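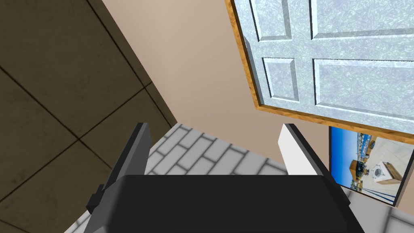 Looking after a workshop floor

A bare concrete floor in a garage or basement shop will last for decades with very little attention, but it gets dusty, it stains, and it is hard on anything you drop. These notes cover the cleaning and small repairs most people can do in a weekend.

Sweeping

Use a soft push broom for fine dust and a stiff one for shavings. A stiff broom on fine dust just puts it in the air. Work from the back wall toward the door and keep the door open. If you cut a lot of MDF, skip the broom and use a shop vacuum with a fine filter bag.

Sweeping compound is worth buying if you only have a broom. Scatter a line of it along the wall and push it across the floor. Don't use the oily kind on a floor you plan to paint or seal.

Oil and grease

Cover a fresh spill with plain clay cat litter, grind it in lightly with your shoe, and leave it overnight. Sweep it up and repeat if the spot is still dark.

Old stains need a degreaser. Mix it as the label says, pour it on, and let it sit for 40 minutes without drying out. Scrub with a nylon deck brush and rinse. Wire brushes leave bits of steel behind that turn into rust spots. An old stain will usually get lighter and stop there. Two rounds is enough.

Dusting concrete

If you sweep and there is fine gray powder again the next day, the surface itself is wearing. A liquid hardener helps. The floor has to be clean and dry, and the product has to suit bare concrete. We used the Nundari hardener on the shop in Tiltilham, two coats, applied with a garden sprayer and spread with a broom. It went on in May with the doors open. Cold floors soak it up slowly and you end up with white streaks.

Checking for damp

Tape a square of clear plastic to the floor on all four sides and leave it for a day or two. Drops on the underside mean moisture is coming up through the slab. Paint won't hold over that. Check in more than one spot, including the corner nearest any downspout.

Cracks

Hairline cracks can be left alone. For wider ones:

Scrape out loose material with an old screwdriver.
Vacuum the crack.
Press in foam backer rod if it is deep.
Fill with a gray polyurethane sealant and smooth it with a wet putty knife.

Keep traffic off it until it has cured. If one side of the crack sits higher than the other, or it keeps growing, have someone look at the slab before you fill anything.

Mats

Put a rubber mat wherever you stand the longest, usually the bench and the drill press. Ours are the Tomić interlocking tiles, 9 of them, and they come up easily for cleaning. Lift any mat a few times a year. Grit collects underneath, and some rubber will leave a brown mark on paint or epoxy.

What it cost

Degreaser, hardener, sealant and mats came to $159 from the Nemdale farm store. The mats were $90 of that.

Last updated February 2025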